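Mudora Chore Log: Bottles on a Kitchen Counter

Mudora tracks which household jobs a single robot arm can be trusted with. Dishes, laundry and shelf stocking have their own galleries. This one covers bottled water on a granite counter, a job that sounds trivial and scores badly. Clear plastic is hard for depth sensing, and the caps offer a small target. Over 393 attempts in April, most failures came in the last 10 mm before contact.

A bottle on its side is the harder case. The gripper has to come in level with the cap and close on a smooth round surface. 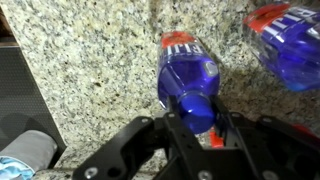
Wrist view: blue cap between the two fingers, bottle lying on granite.

Standing bottles are easier to reach and worse to separate. When they are packed together, a finger that comes down between two caps tends to push both. The Jakgate planner picks from the outside of a group first, which costs time and saves knocked bottles. Mean time per pick was 23 seconds. A person needs one or two.

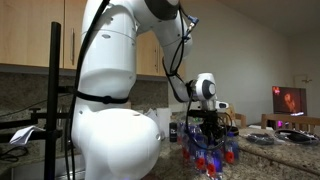

Gripper down among the caps of a tight cluster.

Approach height matters as much as finger placement. Coming in from above keeps the forearm clear of neighboring items, at the price of a longer path. Eze, the older planner, used a lower approach and was dropped from the counter tests.
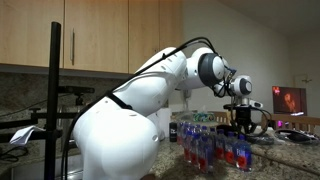 Status by chore

Standing bottles, open counter: usable with supervision.
Bottles on their side: not yet.
Mixed items in one group: under test with the Wava grasp model, trained on 1354 picks.
Unattended operation: not rated for any chore in this gallery.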